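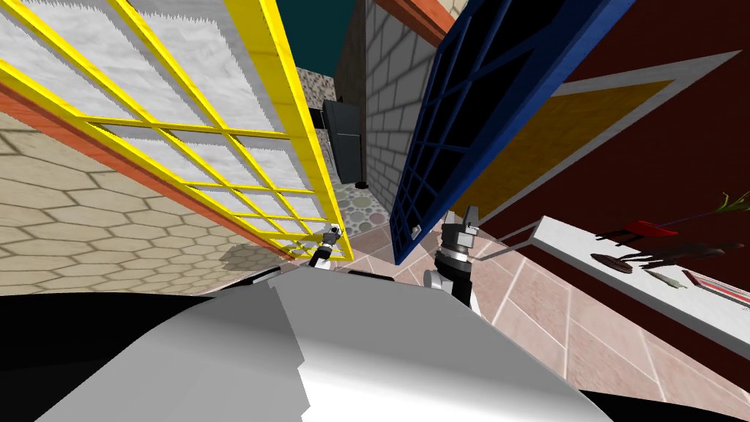

Simulation cell maintenance: minutes
December 9, 2023
Prepared by the Gudaritz cell desk

1. Minutes of the October meeting
Agreed with one correction. The spare wrist for the Prellum bench is on order and has not been delivered.

2. Two-arm robot, doorway setup
The doorway between the tiled room and the brick passage stays as the standard setup for checking the simulated robot. Both doors, yellow and blue, are to be loaded open. The arms start low and forward, with the body short of the threshold.

Mader reported that build 3007 loads the right arm with an old wrist offset. The error shows up as a gripper pointing a few degrees off after a reset. The offset file was replaced on the test machine and the change is waiting for review. Until it is merged, operators should load the file by hand before each session and note that they have done so in the log.

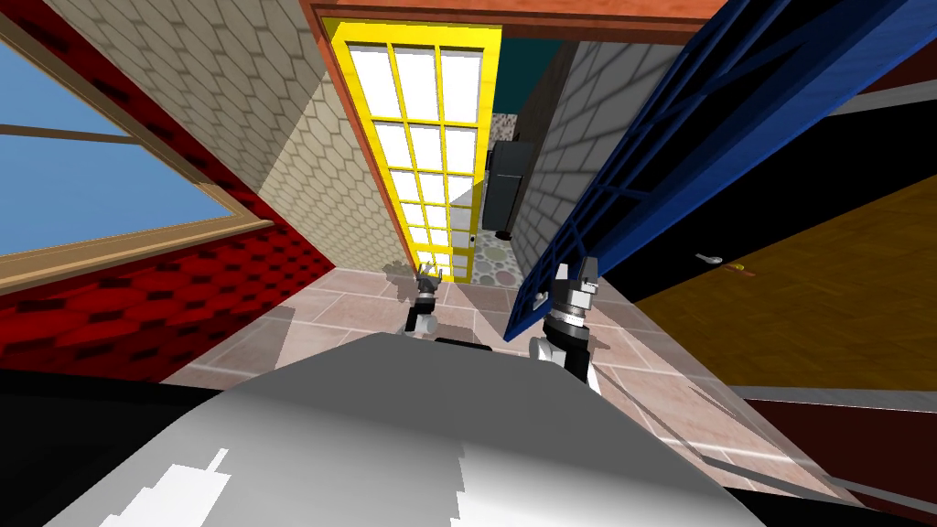

Doorway setup, both arms forward between the open doors.

3. Contact settings
There was a long discussion about the door edges. Gökçe wants the contact margin on the blue door reduced, as the fingers register a touch before they reach the bars. Mader would prefer to leave the margin alone and correct the finger shapes. Agreed to try the finger shapes first, on both grippers, and to run 8 resets with each version. Results to be sent out before the next meeting.

The friction value for the floor tiles was not discussed.

4. Routine checks
The joint zero check moves from monthly to every two weeks. The last one took nearly six hours, mostly spent waiting for the scene to reload. Gudaritz will look at whether the check can be run without the passage and its furniture loaded.

Old logs are filling the shared drive. Anything from before October can go to the archive.

5. Actions
Mader: submit the wrist offset file for review.
Gökçe: new finger shapes, left and right.
Gudaritz: shorter reload for the joint zero check; move the old logs.
Prellum: confirm a delivery date for the spare wrist.

6. Other business
Request for a second license for the scene editor. Held over.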